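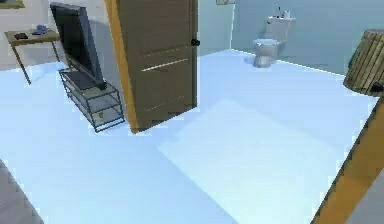 Section 5 - Setting up underfloor heating zones on the Grolline controller

5.1 Before you start

The Grolline controller runs up to three heating zones from one wall unit. Each zone needs its own floor sensor and its own thermostat. All fixed wiring must be completed by a licensed electrician before any step in this section is carried out.

CAUTION: Do not switch on the heating until the tile adhesive or levelling compound has fully cured. Use the curing time given by the adhesive manufacturer. Early heating can crack the floor and voids the Winier warranty.

5.2 Check the load

Add up the rated output of all mats connected to the controller. The total must not exceed 3640 watts. If it does, fit a Bridora relay module (part 422, sold separately) and move the largest zone to it.

5.3 Pair the thermostats

1. Turn the controller on at the isolator. The status light flashes amber.
2. Hold PAIR for 5 seconds, then release. The display shows Z1.
3. On the first thermostat, press the up and down arrows together until the screen reads LINK.
4. Wait for the status light to turn green.
5. Repeat for Z2 and Z3. Skip any zone that is not in use by pressing NEXT.

Note: If the light turns red, the thermostat is out of range or already paired with another unit. Clear it using menu item 3 - RESET LINK - and start again from step 2.

5.4 Set the floor limit

1. Open the menu and choose FLOOR MAX.
2. Select the floor type. Tile and stone use the default limit. For vinyl, timber or laminate, enter the limit given by the flooring supplier.
3. Press SAVE. The colour of the zone icon changes from grey to blue.

CAUTION: Thick rugs and flat-based furniture trap heat. Do not place them over a heated area. 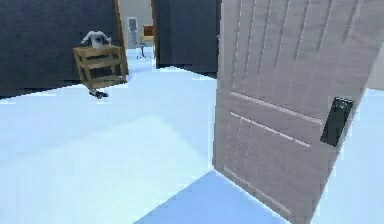 Can two zones share one floor sensor?

Each zone must have its own sensor, even where two zones meet in the same room. A zone without a sensor shows E3 and stays off.

5.5 Record the settings

Write the floor type, floor limit and mat output for each zone on the card inside the controller cover. Keep the card with the electrician's certificate of compliance.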